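The Green Cloth on the Kitchen Table

On setting a table with almost nothing, and why a plain cloth is worth more than a full cupboard

Published 28/05/2021

When I moved to Greenwood I had a table, one chair and a box of kitchen things that did not match. The table was the problem. It had a long burn mark from somebody's pot and a stain that I tried to remove with lemon, then with baking soda, then with a paste that a shopkeeper recommended to me very strongly. The stain became lighter, but the wood around it became lighter too, so nothing was gained.

In my grandmother's house the answer to such a table was always a cloth. She had one for every day and one for guests, and the everyday cloth was washed so often that you could no longer tell what flower had been printed on it. I did not want flowers. I went to the market hall at Vultmont and asked for something plain, and I came home with a piece of teal fabric, sold by length from a roll. I paid 39 dollars for it, and I thought on the bus that it was too much money for a thing one spills soup on.

I have now lived with teal cloth since November, and my opinion about the money has changed. A plain cloth in a strong color does a great part of the work of setting a table. Almost anything you put on it looks as if you chose it. My plates come from three different households, and on bare wood they looked like leftovers. On the green they look like a collection.

The color has to be tried at home, in your own light. Shops are lit very white, and a green that is fresh in the shop can be gray in a kitchen with a small window. Ask for a sample, even a small one, and leave it on the table for a whole day. Look at it at breakfast and again under the lamp. With teal the change is especially large. In the morning mine is nearly blue, and under the lamp it goes back to green.

The second question is the surface. I prefer a matte cloth, without shine and without pattern, so that the dishes can do the shining. A glazed plate takes the light from the lamp or the window, and a dull fabric under it lets you notice this. I once borrowed a satin cloth for a dinner and everything on the table seemed to be moving. 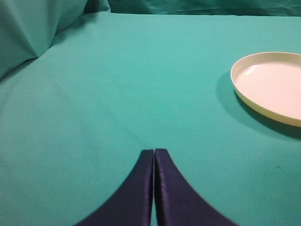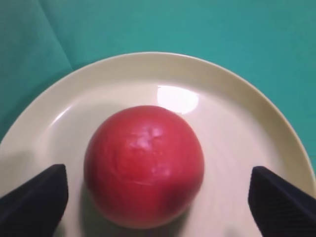

Teal cloth with an empty cream plate at the right, and the same color under a cream plate with one red ball.

Red and green are opposite colors, as every child with a paint box learns, and I was afraid that together they would remind my guests of Christmas. With teal this does not happen so easily, because there is blue in it. A tomato red is warm, the cloth is cool, and between them the cream of the plate keeps the peace. If the plate is pure white the effect is harder, more like a restaurant. I like cream better. It is also kinder to food that is pale, for example potatoes or fish.

One round thing on a large plate is an old habit in my family. In summer it was a tomato, in winter an apple, and when there was no fruit in the house my mother put there whatever was round and had a good color, once a ball of red wool. The plate stood in the middle of the table between meals and it meant that the table was ready. I did the same without thinking when I had my own kitchen. Visitors always touch the thing on the plate. They want to know if it is real.

For the plate, choose one that is wide and has a raised rim. The rim holds a round object if somebody pushes the table, and it also draws a clear line against the cloth. Sirkalus, the small secondhand shop behind the station, has a shelf of single plates which have lost their sets, and the most expensive one I ever saw there was 10 dollars. Go early in the day. The cream ones are the first to be sold.

Now about wrinkles. I used to iron the cloth every week, on the table itself, with a blanket under it. It took most of a morning and by supper the folds were back. A friend from the sewing evenings at Futbridge told me to hang it wet over a door and pull the corners by hand, and then leave it in peace. Some creases remain. I have stopped to see them as a fault, and with a heavy plate in the middle the cloth lies quiet enough.

Wash it alone the first two times, in cold water, as the dye may come out. Mine colored a kitchen towel and one good sock. Measure the table before you buy and add a hand's width on every side for the fall, more if you like it long. If you have a cat, take less.

I still have the same table under there. Last month I lifted the cloth to look at the burn mark, which I had almost forgotten, and then I put the cloth back, and the plate on it.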